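Boltthorpe Parents and Makers – Forum – Home and Tidying
Thread: Sweets in with the clothes – sorting the mixed pile

dalal_m
So I've finally tackled the big mixed pile and I'm loving it! Soft things at the bottom, snacks on top, and a wire rack waiting for anything that can hang. My rule is packets out first, fabric after. The blue jelly bean bag gets picked out before anything else, then the yellow packet next to it.
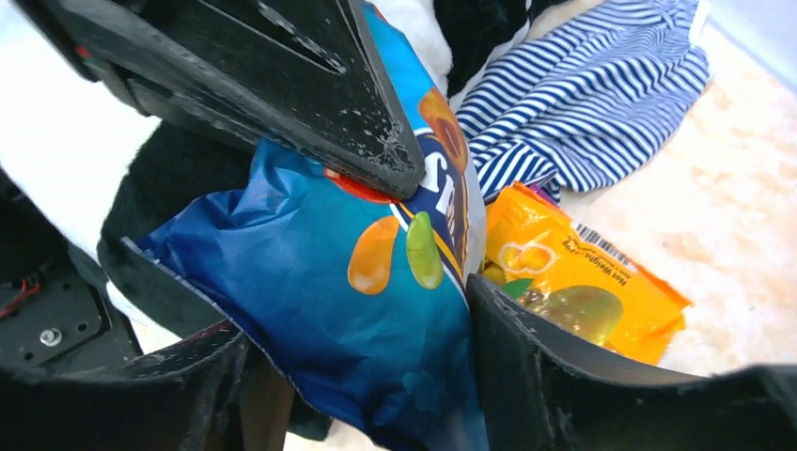 Once the food is out you can shake and fold without crushing anything, and it goes so much faster. I did 10 minutes before tea and got further than I had all week.

hemov_fan
Love the energy, but I'd go the other way round. Lift the clothes out from underneath and the packets end up together by themselves.

KMajali
Disagree with hemov_fan, sorry. I tried that and got crisps in a jumper. Packets first every time. – Khalil

dalal_m
Ha, thank you Khalil! Fabric is the bit I enjoy most anyway. Thick fluffy things go flat at the bottom of the stack, stripy things on top, sleeves pulled straight before you fold.
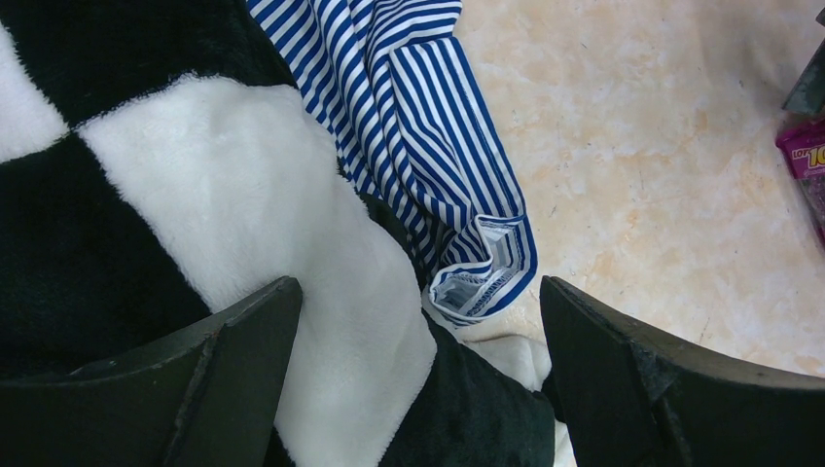
I used to roll everything, but plush springs open again the minute you let go, so now it's two big folds and done.

sukham2
Rolling is fine if you put a band round it! I've done it for years with 2 big blankets and they stay put.

dalal_m
Fair enough, I'll give bands a go. Now the rack – I'm so pleased with this part. Orange packets on the left, blue over on the right, magenta in between. Putting colours together means the kids can find their own and put things back (mostly).

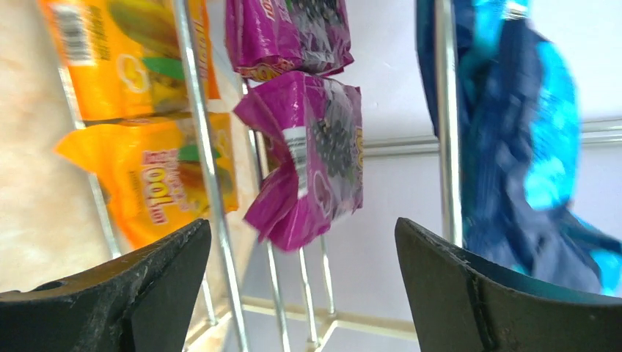
hemov_fan
Do you hang the heavy packets at the top or lower down?

dalal_m
Lower down, always. A wire rack feels much steadier that way, and little ones can reach without pulling on it.

KMajali
I'd still sort by date before colour. Oldest at the front, or you end up with stale corn snacks.

sukham2
Colour for me, it looks so cheerful. Off to raid our cupboard now!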